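Robots Have Rules Too!

Before a robot does a chore in a real home, it often practices in a pretend one built inside a computer. At Gusthorpe, our practice house is called Presier, and every robot that "visits" it has to follow a list of safety rules. There are 69 of them! Don't worry, we'll only look at a few of the best ones.

Rule 1: Know where your fingers are. A robot's hand is called a gripper, and its fingers can pinch. Our robots have to keep track of them all the time, even next to a wall or a window — especially next to a window!

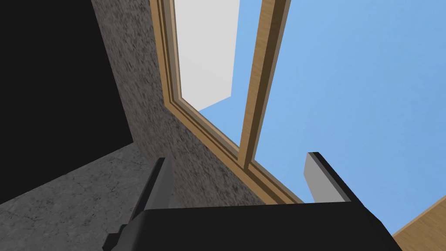
Desta Admasu wrote to us to ask why a robot needs rules in a pretend house, where there isn't any real glass to break. Wouldn't it be more fun to let it crash into everything and see what happens?

Great question, Desta! Crashing can teach us a lot, and we do save a copy of every bump. But a robot that practices bad habits can bring them along to a real kitchen. So we count a pretend bump just like a real one. In January our robots ran 1248 practice tries, and 115 of them had to be done over because a rule got broken.

Rule 2: Slow down near things that can break.

Rule 3: If you aren't sure, stop and wait for a person.
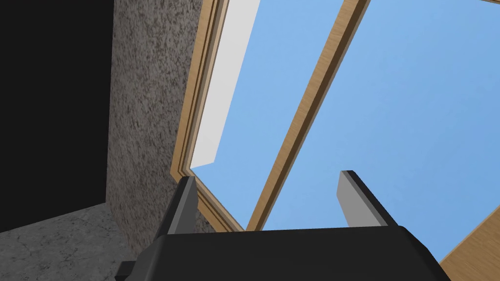 Rule 4 is my favorite: look before you close. A gripper should only squeeze when the robot knows what is between its fingers. With the fingers wide open and nothing but blue sky between them, there's nothing to grab, so a careful robot keeps its grip open and looks again. You can try this one at home! Close your eyes, hold out your hand, and ask a friend to say "now" when a sock is in it. No squeezing early!

Rule 5: People always go first. If somebody walks into the room, the robot stops moving — even in the middle of a job.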